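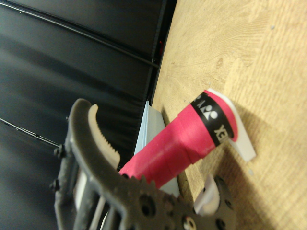
Brerngate students get IB results, with art scores up on last year

6 Aug 2020

Students at Brerngate High School have received their International Baccalaureate results after a year in which the final written exams were canceled.

The school said 28 students completed the full diploma. Four of them earned the top grade of 7 in Higher Level visual arts, up from two last year.

Grades were based on coursework and predicted scores submitted by teachers. Art students were less affected than most, as the course has no written exam. They are marked on a comparative study, a process portfolio and a final exhibition.

The exhibition did have to change. It was planned for the Wolline Gallery in June, but the building was closed to the public, so students photographed their finished pieces at home and wrote the wall text for an online version. The school said 401 people visited the exhibition page in its first week.

Several students had to finish large works without the school studio. The art department mailed paper, ink and charcoal to those who asked for them, and clay pieces left in the kiln room were fired and picked up from the front office by appointment. One student switched from oil painting to collage for the last two works in the set.

Students who want to question a grade should write to the diploma office before classes start. Requests need the student's written consent, and a grade can go down as well as up. The office is answering email only and says replies may take longer than usual.

Printed diplomas will be mailed to home addresses. Families who have moved need to update their details with the front office first.

The school will offer Higher Level visual arts again this fall, along with a new Standard Level film course. Both will be taught in the Dewan Building, where the old print room has been turned into a second studio. Places in film are limited, and juniors have first choice.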